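Furnness Building, Lower Floor
General Safety Walk-Through: Checklist and Comments

Date: 28 February 2026
Completed by: Trinity Hutchins
Area covered: 2,732 square feet, including the back stairs but not the boiler room
Ratings: OK / Fix / Watch / Not checked

EXITS AND STAIRS

Main exit door opens fully and latches: OK

Rear exit door opens fully and latches: Fix
The door drags on the threshold for the last part of its swing. It can be opened with one hand but takes a shove. The bottom hinge screws are backing out. I tightened them by hand and they will not hold. Needs longer screws or a filled hole.

Exit signs lit: OK
The sign by the restrooms is dimmer than the others. Still readable from the far end of the hall.

Emergency lights work on test button: Fix
Back stair unit did not come on. All others did. Replace the battery first and retest before ordering a new unit.

Stair treads and nosings secure: Watch
Nosing on the second step from the bottom has a lifted corner. Not a trip hazard yet. Same comment as last July.

Handrails tight: OK

Corridor clear: Fix
Folding chairs were stacked outside the supply closet again. They narrow the hall at the point where the closet door opens out. Chairs belong under the stairs on the rack.

FIRE

Extinguishers in place, charged, tagged: OK
Barkex tags are current. The one in the kitchenette hangs behind the coat hooks and is hard to see when coats are on them. Please move the hooks.

Pull stations visible: OK

Smoke detectors free of dust and paint: Watch
Detector outside the kitchenette is dusty. Vacuum it with the soft brush.

Storage kept 18 inches below sprinkler heads: Fix
Boxes of paper towels on the top shelf of the supply closet are too high. Move them down or take the top shelf out.

Fire doors not propped: Fix
Wood wedge found under the stair door. I removed it. If people need this door open during deliveries, we should ask about a magnetic hold-open tied to the alarm.

ELECTRICAL

Panel clear and labeled: OK
Three feet clear in front. Circuits 10 and 20 are both marked "spare" but both have breakers switched on. Someone should trace them before the labels are trusted.

Outlet covers intact: Fix
Cracked cover in the hallway near the drinking fountain.

Extension cords not used as permanent wiring: Fix
The desk lamp and printer in the front office run off a brown household cord under the rug. Take it out. There is an outlet behind the file cabinet.

GFCI outlets trip and reset: OK
Tested at the kitchenette and both restrooms.

Space heaters: Watch
One 1,000-watt heater in the front office, unplugged when I was there. It has a tip switch and the switch works. It must go straight into the wall, never into a power strip.

KITCHENETTE AND RESTROOMS

Hot water temperature at sinks: Not checked
I did not have the thermometer with me. The Mengal heater was on and there was no water in the pan under it.

Leaks under sinks: Watch
Dried white crust on the shutoff valve in the left restroom. Wiped off so we can see if it comes back.

Floors dry, mats flat: Fix
Mat at the kitchenette sink curls at one end. Replace.

Cleaning products labeled and closed: Fix
Spray bottle with no label on the restroom shelf. Smelled like the Plandine floor cleaner but I would not rely on that. Emptied and thrown out. Blank labels are in the supply closet drawer.

Refrigerator door seal: OK

SUPPLIES AND FIRST AID

First aid kit stocked: Fix
Burn gel is out of date. Small bandages are low. Gloves are fine.

Eyewash bottle sealed and in date: OK

Emergency phone list posted: Fix
The list still has the old number for the building office.

SKILLS ROOM

Lights working, no flicker: OK
Ceiling tiles in place: Watch
Old stain near the vent, same size as on the last sheet.
Door closes and latches: OK
Sharps container mounted and below fill line: OK

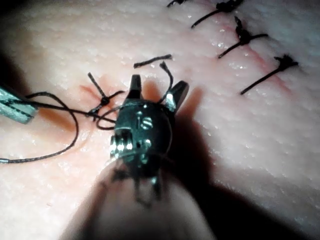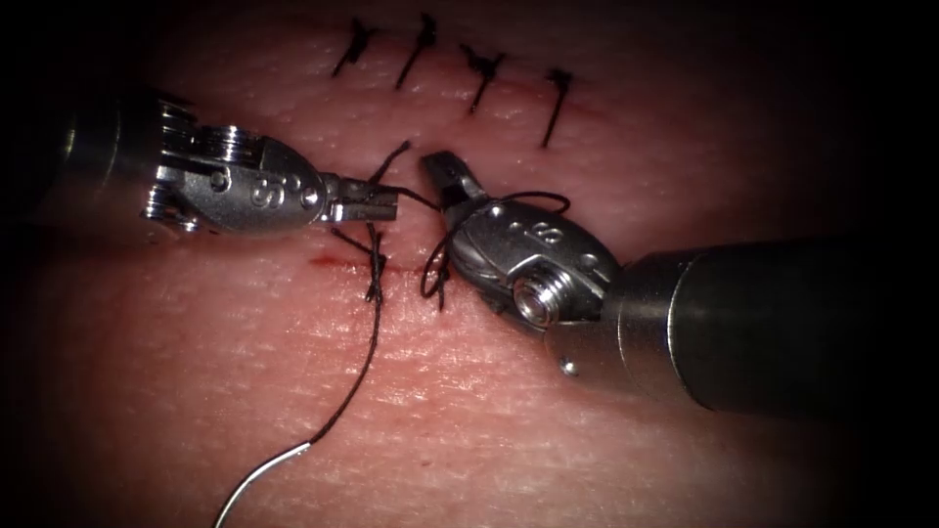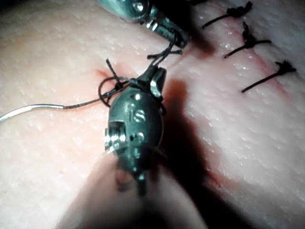 Skills room, suture practice pad.

Items marked Fix go on the work order list. The back stair light and the rear door come first. Stair nosing to be looked at again in July.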